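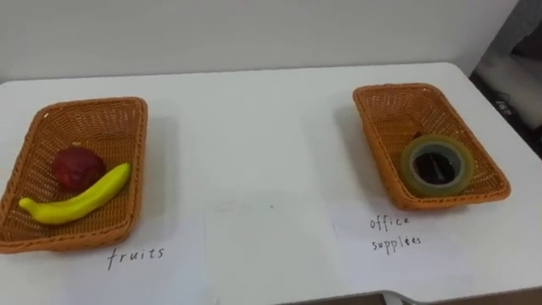
Last changed: 2018-08-02

I've been fighting with my family over handwritten labels for years, and I'm not giving in. Put a scrap of paper down by the basket, write "fruits" on it in plain lowercase, and you're done. No label maker, no chalkboard paint, no little brass frames that you have to screw into something!

My brother-in-law Georges Issa thinks this is silly. Anybody can see that an apple and a banana are fruit, he says, so who is the note for? Well, Georges, it's for the next thing. It's for the person who walks in with a fistful of batteries and the mail and a half-eaten granola bar, and sees a nice open basket, and starts to lower their hand. A word on paper stops that hand. I've watched it happen in my own kitchen (mostly to Georges).

I'll admit I went the fancy route first. Back in May I bought a set of clip-on tags from Zukorby, 50 in a box, and I used 6 of them. They kept sliding off the woven rims, and the ones that stayed put looked like price tags, as if I was trying to sell you a banana. The rest are in a drawer, which has no label.

Paper is better because you can change your mind. Baskets move around, peaches come in and onions take over, and all it costs you is a new scrap and ten seconds with a pen. And I like seeing somebody's handwriting on the table - my mother's sevens, my kid's backwards letters. A printed label could be in any house on the street.

The other thing I'd say is keep the baskets apart. Push two of them together and people treat them as one big basket, and then your sorting is gone by dinner. Give each one its own patch of table. Georges wants his back for his keys, by the way, and the answer is still no.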